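Fotmont Wall Tile Care Guide
Section 4: Cleaning and resealing grout

4.1 Before you start

Read this section in full before opening the sealer. Fotmont grout sealer is supplied in 1,000 mL bottles. Do not decant it into food containers.

Check that the grout has cured for the period printed on the bag. Grout mixed with Fisard additive cures more slowly in cool weather.

CAUTION: Do not use vinegar, descaler or any other acid cleaner on cement grout. Acid etches the surface and may change its colour.

4.2 Cleaning the joints

1. Sweep the floor and wipe the walls down with a dry microfibre cloth.
2. Mix Radwan neutral cleaner with warm water as directed on its label.
3. Apply to one wall at a time, starting at the bottom. Leave for two minutes.
4. Scrub along the joints with a nylon brush. Do not use steel wool.
5. Rinse with clean water and change the water when it turns cloudy.
6. Allow the joints to dry overnight with the door or window open.

Note: On offset layouts the vertical joints are short. Turn the brush and work each one separately.
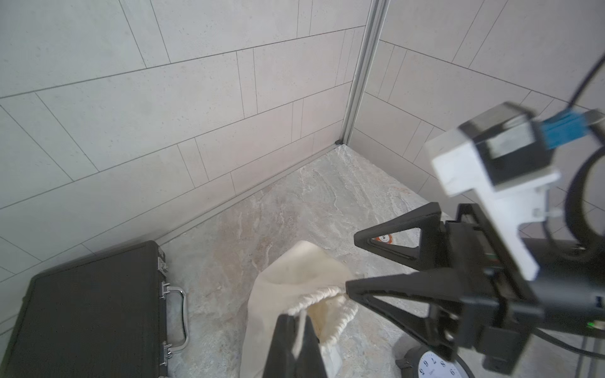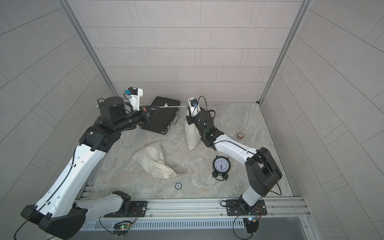

Grey wall tiles in an offset pattern, with metal trim at the corner.

4.3 Applying the sealer

1. Shake the bottle and fill the applicator to the line.
2. Test a hidden joint first. If the colour is not acceptable after drying, stop and contact your dealer.
3. Run the applicator along the horizontal joints, then the vertical ones.
4. Wipe any sealer off the tile face within five minutes. Dried residue must be removed with Grutik haze remover.
5. Wait two hours and apply a second coat.
6. Keep water off the walls until the following day.

CAUTION: Ventilate the room during application. Keep sealer away from flames, heaters and pilot lights.

Note: Do not seal the flexible joint between wall and floor. Silicone will not bond to sealed edges if the joint has to be replaced later.

4.4 Storage and disposal

Store upright, tightly capped and protected from frost. Do not pour leftover sealer down the drain. Take it to a household hazardous waste depot.

For colour matching, quote part number 89 and ask for Deepika Nambiar at the service desk.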